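Dultetside Robotics Evening Course
Handout 3: Planning a Grasp When You Have Two Views
Wednesday, September 28, 2022

Welcome back, everyone, and thank you for the thoughtful questions after last week's session on coordinate frames. Several of you wanted to know when all that multiplying of matrices would begin to pay its way, and I'm pleased to say it is this evening, because we shall be asking the planner for a grasp in the simulator. Please have the Didudari project open before we start, with last week's transforms file saved in the same folder.

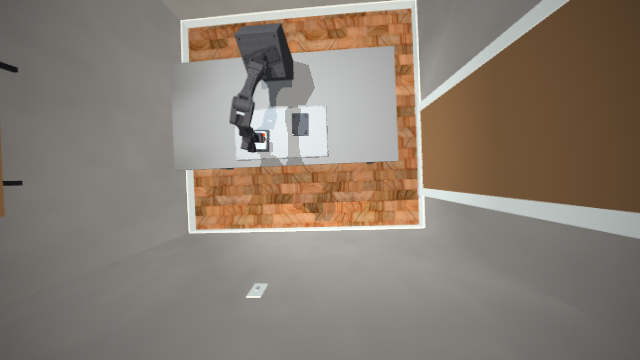
Simulated workstation, overhead view: arm, table and white tray
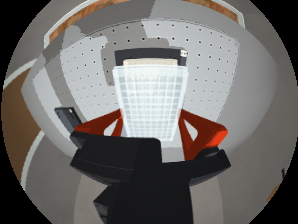
Simulated wide-angle view over the gripper fingers, with the pegboard behind

1. Whose coordinates are they?

Everything the planner says is said in the base frame. Everything the perception code says is said in the frame of whichever camera it was listening to, and it will hand you three numbers without a word of warning about which one that was. I have lost whole afternoons to this (one of them in July, with the windows open and everybody else outside) and I would like you to lose rather fewer. So please put the frame in the variable name: block_in_base, block_in_wrist and so on. It looks fussy and you will be glad of it by week six.

2. Straightening out the wide-angle view

A very wide lens bends straight lines, and the bending gets worse as you move out from the middle. The ordinary pinhole model won't do. Run the fisheye correction first, then the detector, then the transform, in that order. If you swap the first two, the detector may still find your object quite happily, but the position it gives you will drift towards the rim and you'll blame the planner, poor thing.

3. Asking for a path

We use the Mkhize planner with its sampling limit set to 200. It throws out any pose where the arm meets the table and then tries to join up what is left. Ask for a pre-grasp pose 100 mm above the object, then a straight line down, and only then close the fingers. Do remember to attach the object to the gripper in the planning scene once it is held, or the planner will treat it as an obstacle and refuse to move at all. (There is a longer note on this in the Satuvstead reader, page 54.)

4. For next time

Plan the same grasp with the overhead view alone, and again with both views, and bring me the two paths and a paragraph on how they differ. If yours come out identical, check that the second camera is being read before you write anything. Scruffy plots are perfectly fine, but do label the axes.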